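Deixem o robô repor as batatas

Trabalho há 17 anos com lojas e nunca vi uma tarefa tão mal-amada como a reposição. Por isso fiquei contente — contente a sério! — quando a Kutoser decidiu ensaiar o robô da Nivby na sala de testes, com sacos de batatas fritas e tubos de aperitivos, antes de o levar para a loja da Puder.

Quem nunca repôs 300 artigos num turno talvez ache isto um capricho. Eu lembro-me bem dos joelhos no fim do dia, e de um cliente à espera enquanto eu alinhava rótulos. Se a máquina ficar com a prateleira, ficamos nós com as pessoas, com as encomendas, com aquela conversa de balcão que faz alguém voltar.
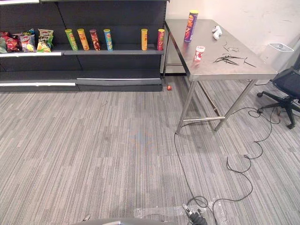
E os postos de trabalho?

É a pergunta certa, e tem de ser feita já. Na Puder, os 2 turnos da reposição deviam receber formação paga antes de chegar a primeira máquina, e quem conhece a loja devia mandar nela: onde passa, a que horas, quando pára. Um robô não sabe que à quarta-feira o corredor enche às seis da tarde. As minhas colegas sabem, e quero vê-las a ensinar-lhe isso.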